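Gillside Community Help > Moving and Mailing > Packing

Is the plastic wrap upsell at the shipping counter worth paying for?

I'm sending a bunch of stuff from Marville to my sister in Flirnville, mostly books, some framed pictures, a sewing machine head and the usual junk that is too good to throw out. It adds up to 10 parcels. The trip is 2,753 miles according to the map on my phone, so they'll be handled plenty.

The shipping store on Brennan Road wants to put every parcel in black plastic before it goes out. They charge per parcel. The guy at the counter told me it makes them "weatherproof and theft resistant" and that the claims people look more kindly on a wrapped box. I asked him to show me where it says that and he pointed at a poster. The poster was printed by the store.

I'm not against paying for something that works. My problem is that the last time I paid for extra protection it was a sticker with a wine glass on it, and the box came with a boot print right next to the wine glass.

So does wrap do anything? And if it does, is there any reason I can't do it at home with a roll from the hardware store? Leaving in June, so I have a little time but not a lot.

Asked by Mylene Galang
3 replies, sorted by votes

Reply from tapegun_terry (marked helpful)

It does one thing fairly well and the rest is sales talk.

What it does is slow down water. If a box sits on a wet porch or in the bottom of a leaky truck, cardboard soaks it up and goes soft, and then the bottom drops out. Plastic buys you time there. It is not waterproof unless the seams are sealed, and a wrap job at a counter with a line out the door usually isn't. Ask to look at the bottom of one they've already done. If you can get a finger into the fold, so can the rain.

"Theft resistant" I don't believe at all. Anybody with a house key can get through it. I suppose you'd notice that it had been opened, but you'd notice with cut tape too.

The claims part is the one that would bother me. Read the packing rules of whoever is carrying the parcels. What I've seen of that kind of thing talks about box strength and padding, and some carriers don't want plastic on the outside at all. If the store says the wrap helps with claims, ask them to write that on your receipt. Watch how fast the subject changes.

You can do it at home. I do books this way:

1. Keep the bundles small. Books in a big box are how backs and boxes get broken. Stack them by size so you end up with a solid block, spines alternating, with a piece of stiff cardboard on each outside face.

2. Wrap the block, and put the wrapped block inside the carton. The plastic goes next to the thing you want kept dry, and the carton takes the beating and holds the label. Pull it snug. Creases and wrinkles don't matter, open ends do, so fold the ends over twice and tape across the fold. Then stand it on end on a table, take it by both sides and give it a shove one way and then the other. If it slides around inside the plastic, unwrap it and start over.

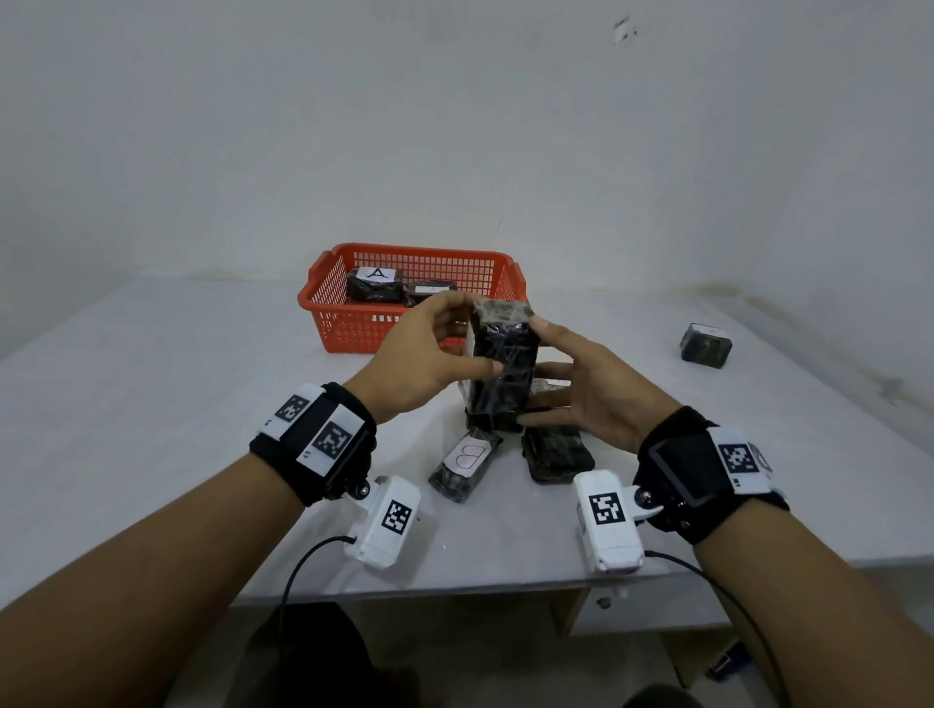
3. Fill the gaps in the carton. Crumpled paper is fine. Shake it next to your ear like a birthday present. Anything you can hear moving is going to move for the whole trip.

4. Tape the bottom seam with at least 2 strips and then one across the middle. Same on top.

5. Put a sheet with both addresses inside before you close up. Labels come off. I don't care what they say about the adhesive.

Don't do the framed pictures this way. Glass needs corners and a lot more padding, and plastic won't help with any of that. Put the sewing machine head in its own box with nothing else in there.

Reply from Dee in the valley

I paid for the wrap on two boxes a while back and left the others plain. They all got there fine. So I can't tell you it works and I can't tell you it doesn't, but I can tell you I was the only one out any money.

One thing Terry left out. If anything is even slightly damp when you seal it in plastic, you've now built a little greenhouse. I opened a sealed bundle of old cookbooks from a basement and the smell could have stopped a clock. Let things sit out in a dry room first.

Also, black plastic means you can't tell what's what at the other end. Write on masking tape and stick it on the outside of each bundle. I'd just use clear, myself. I don't know why stores like the black so much. Probably looks more like you got something for your money.

Reply from rkp_moves

always pay for the wrap, been shipping for years never had a problem

 Comment from tapegun_terry: Did you ever have a problem before you started paying for it?

 Comment from rkp_moves: no

 Comment from Mylene Galang: OK, that about settles it for me. I went back and asked for the claims thing in writing and was told the manager handles that and the manager was at lunch. It was 4 p.m. Bought a roll at the hardware store on the way home. Dee, thanks for the warning, half of these books have been in the garage so they're going on the dining table for a week. Does anyone have an opinion on foam corners versus cardboard ones for the frames, or should I start a new question?

 Comment from Dee in the valley: Start a new one, people here have feelings about corners.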